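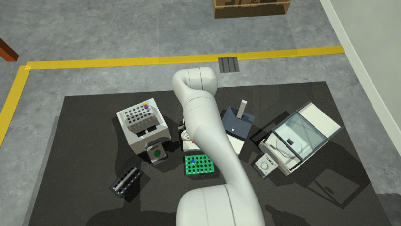

Page last changed: 02/01/2018

Lindville Workshop Units
Fixed ladders, mezzanine and racking: inspection checklist with comments

Inspected by: Kamran Rana
Accompanied by: Ataberk Türkmen (tenant's side)
Areas covered: Unit 7 ground floor, mezzanine, rear store
Areas not covered: roof, plant enclosure, the Tallano loading bay (separate lease, separate checklist)

Key: S = satisfactory. A = action needed, use may continue. X = out of use until put right. N = not looked at.

1. Mezzanine structure

1.1 Columns upright, base plates bolted down: S
All nuts present. Paint witness marks line up on every base plate except the north-east one, which was repainted after the marks were made. New marks to be applied.

1.2 Columns free of impact damage: A
Scrape on the column beside the pallet truck bay, at fork height. Paint lost, no measurable dent under the straight edge. Fit a column guard. Same comment as last time.

1.3 Beam connections: S
Checked from the tower. The end plate over the sink was hidden by pipe lagging and could not be checked properly. Tenant to have the lagging cut back before the next visit.

1.4 Decking boards: A
One board in the walkway lifts at the corner when stepped on. Two screws missing. Replace with the same length; longer ones will go through into the cable tray.

1.5 Load notice displayed: A
The notice is up but a coat rail has been fixed across it. Move the coat rail.

2. Edge protection

2.1 Handrail and knee rail continuous: S

2.2 Toe boards: A
Missing for one bay over the rear store door. Stock on the deck there is boxed fixings, which are heavy for their size. Keep the bay clear until the board is refitted.

2.3 Pallet gate closes and latches: X
The gate closes but the latch does not engage without being lifted by hand. The counterweight side is dropping on a worn bush. Gate chained shut at the time of inspection and tagged. The Cereck gate has a replaceable bush, so a whole new gate should not be needed. Ataberk Türkmen has the part number.

2.4 Gap between gate and decking: S

3. Fixed ladder and stair

3.1 Stair treads, nosings: S
Nosing strip on the bottom tread is worn smooth at the centre. Passed this time. It will not pass again.

3.2 Stair handrail: S
Bracket at the half turn has been tightened since the last checklist.

3.3 Fixed ladder stiles and rungs: S
No movement at the wall fixings. Light rust at the lowest rung, surface only.

3.4 Ladder clearance behind rungs: A
A conduit has been run behind the ladder and reduces the foot space on two rungs. Reroute. Clipping it tighter to the wall does not give enough room, as was tried on site.

3.5 Ladder guard lockable: N
Key not available.

4. Racking, rear store

4.1 Load notices match the beam levels as set: X (bay C only)
The bottom beam in bay C has been moved up and the notice is for the old arrangement. First beam height sets the load for the whole bay, so the figure on the notice cannot be relied on. Bay unloaded during the visit. Put the beam back, or get a new notice from the supplier for the present height. Writing over the old one is not acceptable.

4.2 Beam safety clips: A
Clip missing, bay A, second level, left. A nail had been put in its place. Nail removed. Spare clips are in the office drawer marked Lūse.

4.3 Uprights plumb: S

4.4 Uprights damaged: A
Bay D, front upright, bent sideways just under the lowest brace. Within the green limit using the one metre gauge. Record it and measure again in May.

4.5 Pallet condition: A
One pallet with a split lead board taken out of use. Please do not return split pallets to the stack by the door, where they get picked up again.

4.6 Aisle width: S
Aisle lines repainted at 2 metres.

5. Access and lighting

5.1 Lighting at the head of the stair: S
82 lux at tread level, one lamp slow to start.

5.2 Walkway width on deck: A
Narrowed to less than the 700 mm site rule by cartons on the east side. Cartons moved during the visit. The action stays open until a line is painted.

5.3 Exit sign visible from deck: S

Summary of items out of use

2.3 Pallet gate. Chained and tagged. Tag to be removed by the inspector only.
4.1 Racking bay C. Unloaded and taped.

Comments from the tenant

Item 1.2: guard ordered, waiting on delivery. A.T.
Item 3.4: the conduit was put in by the landlord's electrician and we think the landlord should move it. A.T.
Item 3.5: key was with the cleaner. Available on request from now on. A.T.

Inspector's reply

3.4 noted and passed to the landlord. The item stays open against the unit whoever does the work.
3.5 will be looked at when I come back for the gate.

K. Rana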